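Gethin notes: calibration, grip force, and a bad Thursday

2020-04-10

The Gethin write-up is overdue, so I am putting it here first and will copy it to the club wiki when the formatting rules are settled. It covers the work on the two-arm cell since the last post. If you only want the servo current numbers, skip to the part about grip force.

For anyone new: Gethin is our club's entry in the Wikside student challenge. The task is to set a plate with food items using two arms on a shared rail. Scoring is by completed transfers, with points off for visible damage to the item and for any contact between the arms. The rules let each team choose its own background and table surface, and those have to stay the same from the qualifying video through the final in May.

We had 6 open issues at the start of the cycle and closed four of them. The two that remain are the left wrist offset and the logging gap, both described below.

Calibration

The old procedure was to jog each arm to a printed grid, write down joint values by hand, and fit the base transform from those. It took most of an evening and the result depended on who was doing the jogging. Ye-ji Kang rewrote it as a script that moves each arm through 11 poses, takes a frame from the wrist camera at each one, and solves for the camera mount and the base position together. The script lives in the Fendness repo under tools. Run it with the arms warm. The first two poses of a cold run were consistently worse than the rest, and dropping them by hand is a nuisance.

After the rewrite the right arm lands where it is told to. The left arm still reads low at the far side of the table. I suspect the bracket between the last motor and the gripper, because the error changes sign when the wrist is flipped. A new bracket is drawn but not printed.

The pattern on the walls did cause one problem. The corner detector liked some of the chips in it better than the corners of the calibration board. We now mask everything outside the board before detection, and the false corners are gone. I would have preferred plain gray walls, but the pattern was voted in before I joined and it does help when checking by eye whether a camera has moved.

Plate and strawberry

The strawberry is the hardest item on the list. It has no flat side, it rolls when nudged, and the leaves confuse the grasp planner, which wants to close on them. The current plan has the left arm pick and the right arm hold the plate steady. The handover version, where the berry goes from one gripper to the other in midair, is parked until the wrist offset is fixed. 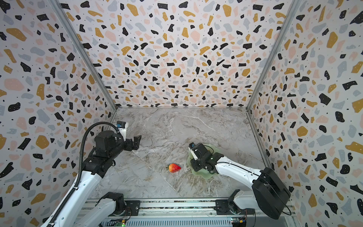
Put the plate closer to the berry and skip the long carry, was the comment Trasturus left on the draft of these notes, along with a question about why the right arm needs to touch the plate at all. The first point is fair and I have added it to the test list. On the second, a light plate slides on this surface if the berry is released with any sideways speed, and a slid plate makes the next transfer miss. Trasturus also thinks the release speed is the real bug. Possibly. Slowing it down costs time on every item, and the clock is part of the score.

Grip force

We have no force sensor, so grip force is estimated from motor current. The estimate is noisy at low values, exactly where soft fruit needs it. The fix was to average over a short window and close in small steps, stopping when the average passes a threshold. The threshold is a plain integer in the config file, in driver units. At 100 the fruit bruises. At 9 the gripper stops before it has touched anything, on friction alone. The working value is in between and differs for each arm, so do not copy the left value to the right arm. I did this on Thursday and lost a berry and an hour.

Finger pads matter more than I expected. Bare plastic slips unless the threshold is raised, and raising it brings the bruising back. Thin foam works but holds juice and has to be changed. Silicone tape is next on the list.

Logging

The logger drops joint states when both camera streams are being written. It looks like a disk problem: the gaps line up with buffer flushes, and they go away with one stream off. Recording to the internal drive and copying afterward is the workaround. Please check free space before a session, as the script does not.

Also, time stamps from the two arm controllers do not agree. The drift is small over one run and bad over an evening. Restart both controllers between sessions until someone writes a proper sync.

Next

Print and fit the left wrist bracket, then rerun calibration on both arms. Try the short carry. Swap the pads and redo the threshold sweep, one arm at a time, with the values written in the log and not on the whiteboard. The qualifying video needs an unbroken run from start to finish, so the logging workaround has to hold for that long.

If you borrowed the short hex key from the rail toolbox, it fits the shoulder mount and nothing else we own does. Put it back in the top tray.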